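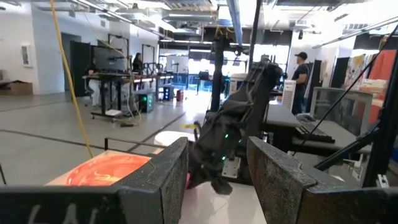

The two fingers up close, with the second arm across the table.

I promised back in April that I'd write up the gripper trouble, and then I kept finding other things to do (the garden, mostly), so thank you to everyone who wrote in to ask if I'd given up on robots altogether. I have not! But the fault cost us the better part of 14 working days, and I needed a little distance before I could tell it without grumbling.

If you're new to the blog, I look after the two-arm tables at Giston. My part of the job is bowls and dishes: picking them up, handing them over, setting them down again somewhere sensible. It sounds like the easiest thing in the world until you try it with thin, shiny plastic you can see right through.

The trouble started on a Sunday, when I'd come in for a quiet couple of hours. One arm closed on a dish, lifted it nicely, and about 20 seconds later let it go. No error, no warning light, nothing in the log except a cheerful note that the grip was still good. I did what anybody would do and blamed the dish.

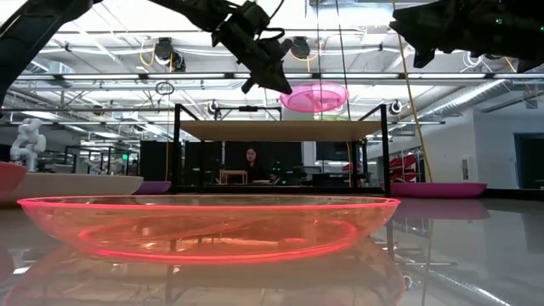

Then I blamed the software, and I was very sure of myself there for a while. We had just moved over to the new Irex control release, and I spent two long evenings going back and forth between the old version and the new one, with a mug of tea going cold beside me. Both of them dropped dishes. The old one dropped a few more, if you can believe it, so I owed the Irex folks an apology for a rather snippy email, and they were very nice about it.

What finally put me on the right path was simply leaving a hand on the housing while it held something (powered down to its slowest setting, and with my other hand on the stop button, please don't write in). I could feel a tiny tick, and then a softening. The fingers stayed where they were but the squeeze behind them was fading away. A small set screw on the Castillo coupling had backed out, so the motor was turning and reporting its position just as it should while the finger drive slipped along behind it.

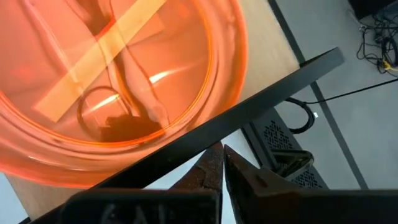 The manual does say to check that screw every 3000 cycles, in a table on page 35, and we had sailed past that number without a thought. I put a dab of Serkik thread locker on every coupling we own, and I've added the check to the sheet we sign before the first run of the day. I also changed the lift routine so the arm stops low over the table and squeezes a second time before it goes any higher. It makes every pick a bit slower, and I've had some good-natured complaints about that, but I'm leaving it in.

I'm still bothered that the log said everything was fine. We're looking at a small force sensor for the fingertips, and I'll post the wiring notes once I've tidied them up enough for other people to read.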